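Juniper Ambrose
Thread: I have been put in charge of the napkins

1. My sister is having 61 people to lunch and has given me the one job she thinks I can't ruin. Striped cloth, wooden table, an afternoon. I'm going to post as I go so there's a record. 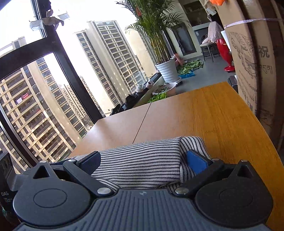 2. Background for the new people. I have never folded anything on purpose. My fitted sheets live in the closet as a sort of boulder. I own an iron in the sense that I know which box it's in, and the box says CHRISTMAS on it.

3. She wanted paper. Then she went to a wedding where the napkins were cloth and came back changed. Now we're a cloth family, as of March.

4. Stripes were my idea and I'd like to withdraw it. A plain cloth lets you be a little off. A stripe tells on you from across the room. You turn one corner under and suddenly half your lines are heading off somewhere else entirely.

5. Someone in the replies says "just follow the stripe." I did follow the stripe. The stripe was not sewn straight to the hem. So you can be square to the stripe or square to the edge, pick one, and whichever you pick my sister will have preferred the other.

6. For the record I'm going with the stripe. You see the stripe from your chair. You only see the hem if you're looking for trouble, and I know exactly which two aunts that is and where they're sitting.

7. The plan, as texted to me: in half, in half again, then thirds, and "a nice crisp edge." I've read this text many times. I don't think she has ever tried it with this fabric. By the thirds it's the thickness of a sandwich and wants to be a sandwich.

8. What happens is the top layer travels farther than the bottom one, so the edges stair-step. I looked this up and bookbinders have a word for it. Bookbinders also have a big knife for it. I have the heel of my hand.

9. Tried the fancy one, the pocket for the silverware. It held a fork. It did not hold a fork and a knife. It held a fork and a knife for as long as I was looking at it.

10. Tried the bishop's hat. We won't be discussing the bishop's hat.

11. Yes, I've thought about rings. There are 2 rings in this house and they don't match and one of them I think is plumbing.

12. Several people want to know where the napkins are from. They're from a place called Dramgate that mostly sells aprons, and the pattern is called Galley, which I assume is a boat kitchen and not a prison ship, though by the thirtieth napkin I could go either way. I bought extra. It was the only clever thing I did.

13. They do say to wash before use. I washed before use. They came out of the dryer looking like something you'd find under a car seat, so if anyone asks, wash them, then take them out damp and pull them flat by the corners while they still have some fight left in them. I learned this on load two.

14. Went and got the iron out from among the ornaments. It is a Rirnano, it's older than my nephew, and the dial goes from SILK to something that's been rubbed off. I'm running it at rubbed off.

15. Iron report: very good at making a crease permanent. Has no opinion on whether the crease is where you wanted it. I now have four napkins with a deep, lasting, professional crease running at a slant like the sash on a beauty queen.

16. A lady named Kovalchuk who used to cater sent me a long and kind message and I'm passing it along since it's the only real information in this thread. Don't press the folds at all. Press the cloth flat, stack it, let it go cold, then fold by hand and leave the folds soft. Soft folds look relaxed. Hard folds in the wrong place look like an accident.

17. She also says skip the thirds. Half, half, lay it under the fork, go have a glass of something. I asked about the pocket and she said "who is the pocket for." I've been thinking about that ever since.

18. New policy is the Kovalchuk. I've told my sister it's the European fold. She said which part of Europe and I said the middle.

19. It goes a lot faster when you stop wanting anything from it. Shake it, find the long side, bring it over, smooth once toward you, turn, bring it over again. If there's a bump, put the bump on the bottom. Most of hospitality is putting the bump on the bottom, as far as I can tell.

20. Storage question from earlier: flat in a box with a clean pillowcase between layers. Don't stand them on end like files. I stood them on end like files and they slumped over and I had to start that row again.

21. Sister has been by to inspect. Picked one up, turned it over, found the bump. Put it down. Said "these look nice" in the voice she uses for other people's kitchens.

22. She has asked if I could also do the place cards. My handwriting was once mistaken for a seismograph by a pharmacist, so I've said yes.

23. Still have the extras to do. Does anybody know if you can un-iron a sash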